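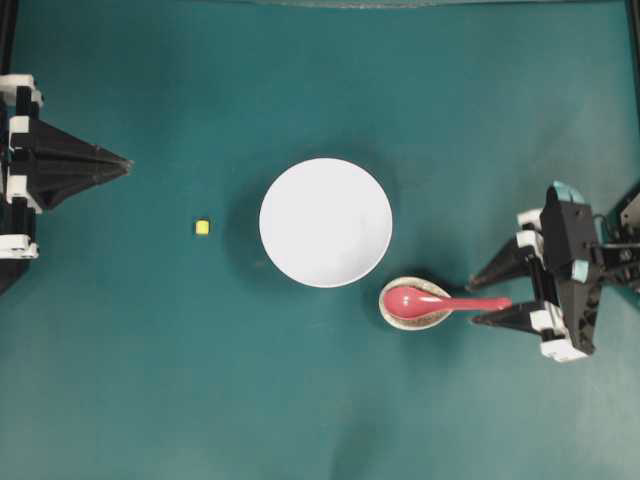

Ikcombe Tabletop Skills Department

Setting Out the Bowl and Cube (Roleo guide, section 2)

This section covers the plain layout: one green surface, one white bowl, one small yellow cube. It replaces page 54 of the old Lutamano handbook, which spent most of its length on the benefits of color and forgot to tell you where to put the bowl. If you still have that page, recycle it.

Before you start

You need the green work surface, a white round bowl, a yellow cube, a soft cloth, and a lamp if the room is dim. The Ostermann catalog also lists a positioning card and a special surface spray. We tried both last July. The card slid around and had to be positioned itself, and the spray did what a damp cloth does at a much higher price. Neither is required.

Preparing the surface

1. Wipe the surface from the far side toward you with a barely damp cloth. Follow with a dry one.

2. Look at it from a low angle. Faint smudges and a little mottling are normal, and you can see some in the layout at the head of this section. Don't scrub at them. The catalog says the color is "perfectly even in all lights," and we have yet to find the light in which that is true. Green like this looks bluer in one place and washed out in another, depending on where the brightness falls.

3. If you used anything stronger than water, leave the surface for 24 hours before setting anything on it.

4. Press down on each corner. If one lifts, turn the surface over and leave it under a few heavy books overnight. People will tell you to warm it with a hair dryer. We did that to one and it has never been flat again.

Caution: Do not cut, score, or draw on the surface. Pencil marks are said to wipe off. Some do.

Placing the bowl

5. Check the inside of the bowl for crumbs, dust, and anything left over from the last session.

6. Set the bowl near the center, open side up. Near the center is good enough. Earlier instructions asked you to measure from all four sides, and we could find no difference in how the exercise went when people skipped it.

7. Press gently on the rim at two opposite points. The bowl should sit still. If it rocks, run a finger around the underside, and if that doesn't help, swap it for another bowl.

8. Stand so that you are looking straight down. The rim should appear as a nearly perfect circle. If it looks like an egg, move your head before you blame the bowl.

Note: A matte white bowl is easier on the eyes than a glossy one. This is one of the few claims in the original literature that we would repeat without an argument. Under a lamp, a glossy bowl throws a bright spot exactly where you want to look.

Placing the cube

9. Put the cube to the left of the bowl and leave a clear stretch of green between the two. It should never touch the bowl at the start.

10. Set it flat on one face. A cube this small can come to rest on a stray grain or thread and look perfectly all right from above, so bend down and check.

11. Let go and take your hand away slowly. Sleeves move more cubes than fingers do.

Caution: The cube is small enough to swallow. Keep it away from young children and pets, whatever age range is printed on the box. Count it back into its bag at the end of every session.

Note: Pale yellow was sold to us as "the most visible color on any background." It shows up well enough on the green. Against the white of the bowl we are less convinced, and anyone with weak eyesight may lose track of it once it is inside. If that happens, try a darker cube before you decide the person is having trouble with the task.

Light and shadows

12. Aim for soft light spread over the whole surface. A small object should cast a very faint shadow or none worth mentioning. If the cube has a hard black shadow, the lamp is too close.

13. If you use a lamp, start with it 22 inches above the surface and off to one side, then raise it if needed. The figure comes from Eino Saarinen, who wrote the first version of this section. He never said how he arrived at it, and we have kept it only for want of a better one.

14. Check for darker patches where larger things stand on the surface or lean over it. Move the cube if it falls inside one of them.

If something is wrong

The cube keeps sliding. The surface is probably tilted. Lay a pencil on it and see which way the pencil rolls. Do not stick the cube down with putty.

The cube drops in and bounces out. Lower the height of release. A folded cloth in the bottom of the bowl was recommended to us, and it works, but then you have a different exercise and should write that down with your results.

The bowl drifts during use. Wipe the underside dry. If it still moves, accept it and put it back between turns. The rubber rings offered as an add-on left gray marks on two of our surfaces.

The green looks different from the color on the box. Yes. It always does.

Putting away

15. Lift out the cube first and bag it.

16. Wash the bowl in warm soapy water by hand. It is described as dishwasher safe, though the leaflet doesn't say at what temperature, and our letter asking about it went unanswered.

17. Store the surface flat, with nothing on top of it. Rolling saves space in the cupboard and costs you step 4 every time you take it out.

Last checked 30/12/2023. Step 6 was shortened and the note on positioning cards was removed. Go on to the next section only when you can do steps 5 to 11 without reading them.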